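Larkance 刺绣图纸的事，憋了一阵子，分几条发。

1/4/19 更新：有人私信问我是不是收了别家的钱。没有。图纸、布、线都是自己掏的，小票还夹在绣绷袋子里。

1/
起因是首页被一套“零基础珠绣”刷屏，Larkance 出的，主打一条蓝尾巴的金鱼。评论区清一色“太美了”“已下单”，翻了很久没看到几张成品。晒的都是包装，还有摆得很整齐的珠子盒。

2/
我绣了不少年，平针、回针、缎面针都算熟，珠绣也做过几个胸针。所以“零基础”这三个字对我本来没有吸引力，我是想看看它凭什么敢写。

3/
先说材料表。上面列了 137 颗米珠，精确到个位。看着很专业对吧？可是鱼鳍那一块只写“填满为止”。一边填满为止，一边精确到个位，这两句话是怎么写进同一份说明里的？

4/
我照着做，鱼鳍还没收边，珠子就没了。客服说是我排得太密。我问多密算合适，回我一句“凭手感”。零基础的人哪来的手感。

5/
珠子的牌子也有讲究。说明书指定用 Vallex 的米珠，说孔径均匀。我手边正好有一管别家的杂牌，拿 10 号针一颗颗试，两边都有过不去的。Vallex 的过不去的少一点，价钱可不是只贵一点。

6/
有朋友说贵的珠子颜色稳，不掉色。可能吧。我没洗过，也没晒过，所以我不下结论。但说这话的几位我都问了，也没人洗过。

7/
再说针法。图纸第二页写“本款使用 4 种针法”，我数下来只有 3 种。所谓第四种叫“流光针”，看图就是回针穿珠，间距拉大一点。换个名字就算新针法，那我上周缝扣子用的大概是“星轨针”。

8/
这个不是我抬杠。新手看到陌生名字会去搜，一搜全是这家自己的付费视频。老老实实写“回针穿珠，每次两颗”，八个字的事。

9/
底布他们推荐羊毛不织布，说挺括、不用上绷。不上绷这点我承认，确实省事，边绣边转很顺手。可是羊毛的那款厚，珠子一多，针穿到背面要使劲，绣久了食指疼。我后来换了薄的棉麻布，背面烫一层衬，上小绷，反而快。

10/
描图也提一句。附赠的是一张打印在水溶纸上的图，贴上去绣完泡掉。听着省心，问题是它带胶，针走一会儿就发黏，得不停拿酒精棉擦。我绣到鱼眼睛那里烦得直接撕了，剩下的用水消笔自己画。

11/
线。Barros 的尼龙珠绣线，这次唯一没什么可挑的。不起毛，打结不滑，剪断以后线头也不散。但它是单独卖的，套装里配的是另一种没有标签的白线，拉两下就劈。详情页的大图里放的却是 Barros，下面一行小字写着“图片仅供参考”。

12/
我知道会有人说，几十块钱的东西你较什么真。套装加上补的珠子、加上另买的线，最后花了 80 左右。这个数可以买一本正经的珠绣书，里头图样多得绣不完。

13/
再说那个“一个晚上完成”。我八月开的头，断断续续绣到天凉。就算把拆掉重来的部分扣掉，也绝不是一个晚上。除非他们那里的晚上特别长。

14/
也去 Kekeo 的手工小组问过，想看看是不是我一个人手笨。回帖的人里做完的不多，做完的几位都说自己补过珠子。有一位更绝，把鱼鳍整个改成了缎面针，只在边上走一圈珠。我看了她的图，说实话比原版好看。

15/
小组里也有替它说话的，说图案设计值这个价。图案我同意，鱼身的弧线画得好，尾巴散开的方向也舒服，一看就是真会画画的人画的。我不满意的是会画画的人画完以后，后面那一摊没有人拿针试过。

16/
怎么判断一份图纸有没有人试绣过？我的土办法：看背面。正经的图纸会告诉你从哪里起针、线往哪边走、到哪里收。只给你正面效果图，中间一句“依次完成各部分”，我一般就放下了。

17/
还有就是看它写不写错误。试过的人一定知道哪里容易错，比如转弯处珠子会翘，要隔几颗回穿一次固定。这份说明从头到尾没有一个“注意”。做手工没有需要注意的地方，我不信。

18/
已经买了的，几个补救办法：
鱼鳍从外缘往里排，珠子不够时缺口留在靠身体的位置，用同色线盖住。
转弯处每三颗回穿一次。
水溶纸只剪轮廓那一圈来贴，中间不要。
配的白线拿去疏缝，别用来穿珠。

19/
没买的，先找一张别人拍的背面图再说。找不到就等等，反正金鱼不会跑。

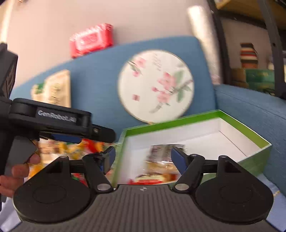 20/
他们说下个版本会修订说明书，把珠子数量改成“参考用量”。改个词当然容易，鱼鳍那块到底要多少颗，还是得有人坐下来绣一遍。等新版出来我再看，这次先不预购。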